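4.2 Preparing the desk and filling the pen box

Read this section before you put the first pen into the box. The Duvside box is made for pens, markers and other small writing things. It needs a flat and clean place to stand.

You need: a white board or a white table top, the clear box with compartments, a soft cloth, and the things you want to store.
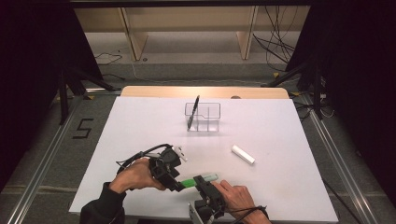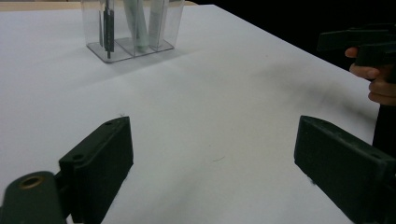

1. Lay the board flat on the table. Press on each corner with one finger. If a corner moves, turn the board a little until it stays quiet.

2. Wipe the surface with the dry cloth. Gray smudges from pens can be removed with a damp cloth, but please let the board dry completely afterwards.

3. Stand the box near the middle of the board, with the compartments open to the top. Leave 30 cm of free space in front of it for sorting.

4. Put all pens and small pieces on the board first. Do not put them directly in the box from the drawer.

5. Test each pen on paper. Dried pens go out now.

6. Put the thin pens in the left compartment, one after another. They may lean on the rim.

7. Put the thicker markers and highlighters in the next compartment. Check that the caps are closed until you hear the click.

8. Short pieces, for example chalk or a small eraser, should be put in last. If they fall under the pens, they are difficult to take out again.

Note: One compartment should not be filled with more than 149 g. With a heavier load on one side only, the box can tip when you pull out a long pen.

Note: For left-handed users, turn the box by half and begin with step 6 on the other side.

CAUTION: Do not wash the box in water warmer than 40 °C. The thin walls can bend.

CAUTION: Do not clean the box with alcohol. It makes the clear walls cloudy, and this cannot be repaired.

If the box has a crack, do not glue it. Write to Romana Baláž at the Gajdoš spare parts desk and give the number printed on your packing slip.

Continue with section 4.3, Labels for the compartments.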